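How to Reseat Memory in an Older Dell Desktop

Posted September 21, 2022 in Desktop Repair

If a desktop beeps at power-on or shows less memory than it should, reseat the modules before you buy anything. The job takes a few minutes and needs no special tools. These steps are for the mid-size office towers we see most often at Clesholm, but most older desktops come apart in a similar way.

What you need

A clear, hard work surface
A soft, dry brush or a can of compressed air
A small tray for screws
The replacement modules, if you are adding memory

Before you open the case

Shut the computer down and unplug the power cord. Unplug everything else at the back too, then hold the power button in for three seconds to drain what is left in the power supply. Lay the case on its side with the removable panel facing up. Take the panel off and set it well out of the way.

Touch bare metal on the case before you reach inside, and again any time you walk away and come back.

Getting to the slots

The memory slots are long and narrow, with a clip at one or both ends. Power and SATA cables often lie across this part of the board. Move them aside gently. If one has to be unplugged, pull on the connector and leave the wires alone - the small plastic tabs get brittle with age.

Leave the graphics card in place unless it blocks the clips. If the processor is out, keep hands and brushes away from the socket. Its contacts are easy to damage and very hard to straighten.

Removing and refitting

1. Push the end clips outward until the module lifts.
2. Hold the module by its edges and pull straight up.
3. Blow or brush the dust out of the slot.
4. Line up the notch in the module with the key in the slot.
5. Press down evenly on both ends until the clips close.

A module that won't go down is usually turned the wrong way. Take it out, flip it end for end and try again.

Put the panel back, reconnect the cables and start the computer. If it still beeps, test one module at a time in the first slot.

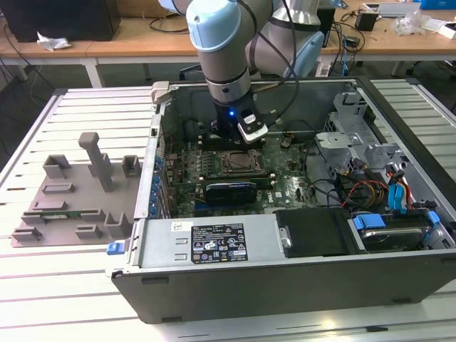
Case on its side with the panel off. The power supply is along the bottom, with the hard drive at lower right.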